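Malou Bach
@maloubach

I own 12 bowls. I eat out of one. A thread about the other 11, which I am finally dealing with this June.

2/ Four came from my aunt, who bought them at Ostlow in a sale and has asked after them at every birthday. They hold nothing hot. They hold very little cold.

3/ Two are "for olives". I don't like olives. I have kept them for guests who like olives, and I have never bought those guests any.

4/ The rest live behind the big pan and come out when I move house.

5/ Jarmila has offered to take the lot — she has a bigger cupboard and no sense of danger. I said yes before she could measure it. 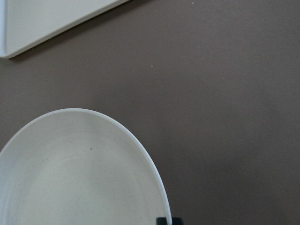 KEEPING

6/ The off-white one. Round, plain, faint ring inside, a speck or two I've decided to call character. Looks good on the brown table. Porridge, soup, crisps, keys.

7/ Ruwan says one bowl is no way to live. Ruwan has 2 salad spinners.

8/ Update: my aunt is coming at four. Jarmila, I need the Ostlow ones back.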